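I've been putting off writing about the hand-held gripper because I wanted to have an opinion first, and in October I still don't have a clean one. I have a pile of small ones.

The background, for anyone who skipped the last two posts: a few of us at Vimstead, the shared workshop I pay too much to belong to, have been building from the Tiletti plans. You print a gripper, you hold it in your hand like a fancy litter picker, you do chores with it, and a camera on it records the whole business. Later a robot arm with the same gripper on the end is supposed to do the chores for you. The plans come with a video in which all of this takes a cheerful afternoon. It took me most of the summer to get to the point where I had two jaws that closed on the same line.

My complaints begin with weight. The finished thing came in at 625 grams on the kitchen scale. That sounds like nothing, and for five minutes it is nothing. After half an hour my forearm was stiff and I had started to cheat. I rested my wrist on the edge of the table, I swung the tool in lazy curves, I grabbed things from whichever side was nearest. All of that goes straight into the recording. If the arm ever learns from it, it will learn to move like a tired man who wants his lunch.

The plans say nothing on this subject. There is a page on filament settings, a page on the linkage, and a very long page on which screws to buy. The person holding the tool gets one line that says "grip comfortably."

Then there's the linkage. I printed it three times. The first set bound up near the closed position and squeaked. The second set was loose enough that the left jaw arrived a little ahead of the right, so anything thin got pushed sideways before it got pinched. The third set is fine if you don't look at it too hard. I sanded the pivots, put in a dab of dry lube, and stopped there. Someone more careful would print a fourth.

The soft inserts for the fingertips are the one part I'd defend to anybody. I started out with bare plastic tips, and bare plastic is hopeless on anything round or shiny. The flexible mesh kind folds a bit around whatever you pinch and hides a lot of sloppy aiming. My only worry is that it hides it from me as well. A person feels the give and corrects without thinking. I don't know what a motor does with the same give, and I haven't seen a build log where anyone checks.

Tracking is where I lost the most evenings. The recording is useless unless you know where the tool was at every moment, and Jandeck, the software everybody in our group uses, is supposed to work that out from the video. Sometimes it does. It likes rooms with things in them: shelves, chairs, posters, corners. Point it at a blank wall and it decides you have flown off through the ceiling. I did a whole evening of careful work at home, facing the one tidy wall in my apartment, and had to throw out nearly all of it. Moving to a messier spot fixed more than any setting I touched. I'd like that to be written on the first page in large letters.

Printed markers help when there are two tools going at once, or so I'm told by the people who swear by them. They also add bulk on top of a thing that's already top-heavy, and you spend part of your attention keeping them facing the right way. I go back and forth on it.

Now the money, which people always ask about. The parts cost me 200 dollars, if I count only the parts I ended up using. The version that includes the Nakpan bearings that were the wrong size, the spool I ruined, and the second camera mount is a number I'm keeping to myself – and the arm isn't in it at all. Anyone who tells you this is a cheap way into robotics already owns the robot.

So what do I have? I have 197 recordings that survived the tracking step. Most of them are picking things up and putting them down, which I now find almost restful. The rest are cables. I was talked into cables and I regret it. A cup stays where you left it and has the same shape as yesterday. A cable has opinions. A coiled one is worse, with loops that spring back the moment you let go, and the plug on the end always twists so the prongs face the wrong way. With fingers you roll it over between thumb and index finger and don't notice you did it. With two jaws you have to set it down, let go, come in from another angle, and hope.

I keep coming back to that roll of the plug. It's such a small motion, and the tool can't make it. Every recording I have of a cable is really a recording of me working around the gripper, and I can't tell yet if that's useful training or just a record of a bad tool. The optimists in the group say the arm will have the same two jaws, so my workarounds are exactly what it needs. That's a fair point and I've run out of good answers to it. I'd still like to see it plug something in.
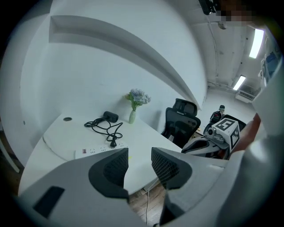

My plan for the winter is to shave some weight off the handle, maybe by thinning the walls and losing a few of the screws from that very long page. If the jaws still meet after that, I'll do another round of cables and post the failures along with whatever works.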